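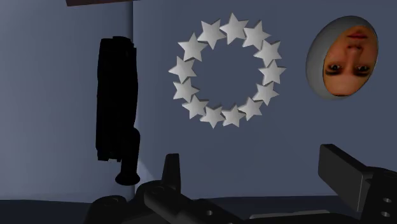
Alasdair Leckie wrote back within the hour asking if I'd tried restarting the Bukport router before blaming the printer. Well, yes - twice! Ticket's still open, so let me add what I know.

The Gisler prints fine from my laptop but anything over 16 pages from the office desktop just sits in the queue. Deleting the job does nothing until I restart the spooler.
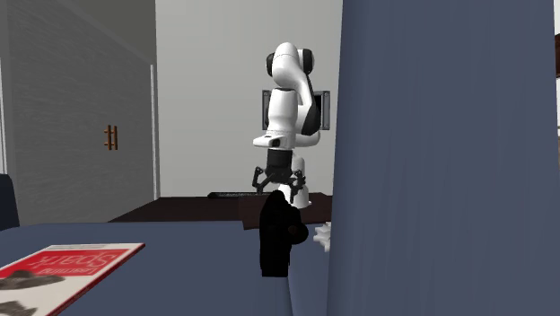

I also swapped the cable and put the old March driver back on (the new one is a 200 MB download, ugh). Now a 19-page file goes through, but only single-sided. Duplex still hangs on page two. Can you send me the older duplex settings?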